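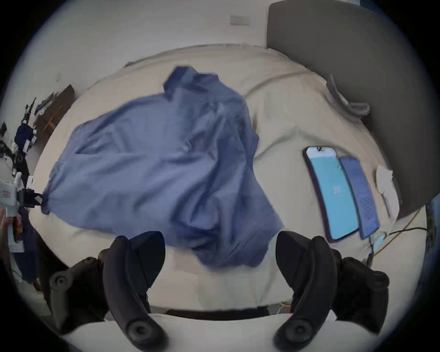

Trying Out the Grudik Hand Gripper on Laundry
Summer project report, Oksanen College, Intro to Automation
Sunday, August 9, 2020

What I set out to do

For my summer project I wanted to review something that a student could afford to borrow and set up at home. I ended up with the Grudik, a hand-held two-finger gripper kit made by a small company called Unura. You hold it, you squeeze, the fingers close, and a camera on the tool records the whole thing so a robot can learn from it later. I got mine through Plorkton, the lending shop our department uses, for a deposit of 100 dollars (which I did get back, phew).

My question was pretty simple. Can a person with no training use this thing to handle clothes, and are the recordings good enough to be worth keeping? I picked clothes because everybody in class was doing blocks and cups, and because a shirt is a mean thing to pick up with two fingers. It never lies the same way twice!

Setting it up

The kit came mostly assembled. I had to mount the fingers and the camera, and then charge everything. The manual from Unura is 7 pages long and 2 of those are warranty text, so I spent a while on the part about finger alignment, where the drawing and the words don't match. The drawing is right. I wrote to support about it in July and got a friendly answer with a corrected sheet, so good marks there.

I did a lot of the work on a bed, with a blue button-up shirt as my main victim, and then also used a flat white surface to have something firm under the cloth. I had cables all over the place and never found a neat way to deal with them. If I did this again I'd buy some clips first.

How I ran the tests

I planned 100 grabs and did all of them, split over several evenings. For every grab I dropped the shirt, opened the fingers, went for a fold or an edge, closed, and lifted. I wrote down whether the cloth stayed in the fingers and how my wrist felt (more on that in a minute). After each evening I watched the recordings back and threw out the ones where I couldn't tell what was going on. 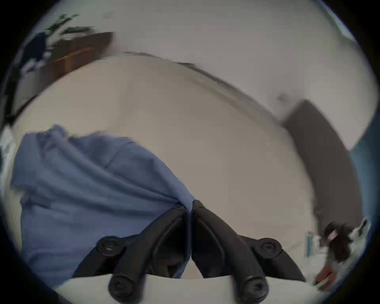 Blue cloth held at the fingertips, on the white surface

Pinching a small twist of fabric at the very tips was the grip I liked best. A big handful sounds safer, but the fingers get pushed apart and the shirt slides out as soon as you lift. With a small pinch I could pull an edge sideways and start flattening the shirt, which is the first thing you need if you ever want to fold it. Collars were easy, by the way. They're stiff and stand up on their own a lot of the time. Sleeves were the worst, and cuffs with a button made me say some words I won't put in a report.

What I liked and what I didn't

The view is super wide, and that's great for remembering where everything is, but straight lines come out bent and I got a little seasick watching an hour of it. Fast moves blur. Once I slowed down, the recordings got a lot better, and I wish the manual said so.

My wrist got tired. The weight sits toward the front, and by the end of an evening my last grabs were sloppy. I'd like a strap or a lighter camera mount.

The squeeze handle is lovely, though. You can feel when the fingers meet, even through thin cotton, and after the first evening I stopped thinking about it.

Would I borrow it again?

Yes, for cloth and other soft stuff, as long as I could take breaks. I wouldn't buy one for myself at this point. Next semester I want to try towels, and maybe socks, and I've already asked Plorkton to put me on the list.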